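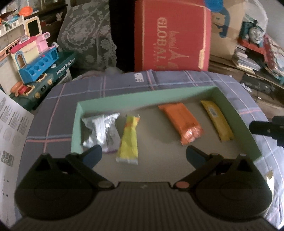 News from the Grasping Group

Senga Carnegie has spent the winter teaching a robot to pick up snacks, a skill most of us mastered before we could talk. Her trick is to leave the robot out of it. People at home squeeze a hand-held gripper with a camera on it, the camera records what the fingers do, and the policy learns from the video – no arm required until test day.

The new result concerns wrappers. Foil and crimped plastic crumple, shine and slide, and a policy trained on 70 demonstrations from a single lab bench managed 6 clean picks before losing its nerve. Trained on the same number collected across 11 homes, it made it to 9 packets it had never met. Senga calls this "encouraging," her word for everything since September.

Tests on the arm at Plevau continue. The write-up, with Živković, goes out once they agree on what counts as a drop. Snack donations may be left at the Grurkov desk, unopened please.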